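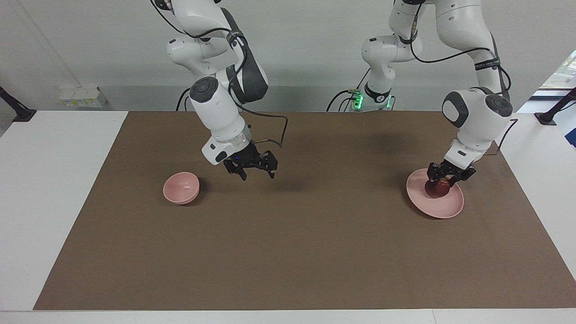
Resting the Dough: Notes on a Revised Flatbread Method

Readers of this blog will recall that the flatbread recipe published in May called for 500 grams of flour and 300 grams of water, mixed and rolled at once. Several readers wrote to report that the rounds shrank back under the pin. Yuto Yagi, writing from Plistimholm, suggested a longer rest, and I have since adopted his recommendation.

The revised procedure is as follows. Combine the flour, salt and water until no dry patches remain. Cover the bowl and leave it for one hour at room temperature. Divide the dough into pieces of 100 grams each, shape them into balls, and rest them again for 20 minutes before rolling.

The second rest is the step I had previously omitted — and the one I would now advise against shortening. Rounds made in this manner roll thinner and hold their shape in the pan.

Whole wheat flour requires slightly more water. I have not yet tested the method with rye, although Hường Cao has kindly offered to share her figures once her own trials are complete.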